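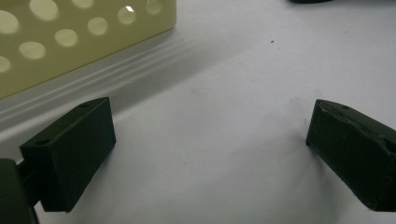
Von der Redaktion | Kategorie: Greifer und Handhabung | Lesezeit 4 Minuten

Im Oktober hatte Zapata zum Vorführtag nach Skillamham eingeladen. Ich wollte vor allem den Handgreifer Hilier ausprobieren, der bei uns in der engeren Wahl steht. Man führt ihn selbst, die Kamera am Gerät nimmt jeden Griff auf, und mit den Aufnahmen wird später der Arm trainiert.

Jeder Besucher bekam 15 Minuten am Tisch. Die Aufgabe war einfach: Kleinteile aufnehmen und in eine gelochte Kunststoffbox legen. Die Arbeitsfläche ist weiß und matt, was für die Kamera günstig ist, man sieht darauf allerdings jeden Krümel.

Die Finger sind dunkelgrün, klotzig und sehen nach 3D-Druck aus. Die Oberkante am rechten Finger wirkt uneben, an einer Stelle ist eine raue Kerbe. Für ein Vorführgerät geht das in Ordnung, bei einem Neugerät würde ich es reklamieren. Ersatzfinger kosten laut Preisliste 72 Euro das Paar und werden mit 4 Schrauben befestigt. Den Wechsel durfte ich selbst machen, er dauerte nur wenige Minuten.

In der Hand liegt der Hilier ordentlich. Der Abzug läuft gleichmäßig, die Finger bleiben beim Schließen parallel. Würfel und Hülsen ließen sich ohne Übung greifen. Bei flachen Unterlegscheiben habe ich mehrere Anläufe gebraucht, weil die Innenflächen zu glatt sind. Eine Gummiauflage gibt es als Zubehör, sie lag aber nicht bereit.

Schwächer fand ich den Blick auf die Box. Steht sie links hinten, ist auf der Aufnahme nur ein Stück der Seitenwand zu sehen, und in den Löchern spiegelt es. Am Stand hieß es, man solle die Box weiter in die Mitte rücken. Ich hätte lieber einen verstellbaren Kamerahalter.

Am Nachmittag lief der Arm mit einem fertig trainierten Modell. Grundlage waren rund 469 Aufnahmen vom gleichen Tischaufbau. Das Einsortieren klappte meistens, zweimal fiel ein Teil daneben. Mit anderen Teilen wurde nicht getestet, auf Nachfrage wurde ich auf den nächsten Termin in Corkach verwiesen.

Der Hilier ist brauchbar und leicht zu reparieren. Für Teile ab Würfelgröße würde ich ihn kaufen, für Flachteile erst nach einem Test mit Gummiauflage.

15 Mal geteilt | 3 Kommentare

werkbank_sued: Passen die alten Finger vom Vorgänger noch?

Redaktion: Laut Zapata nein, das Lochbild ist anders.

kleinserie: Die Gummiauflage haben wir. Hilft bei Scheiben, nutzt sich aber schnell ab.

Kontakt | Impressum | Alle Rechte vorbehalten | Nach oben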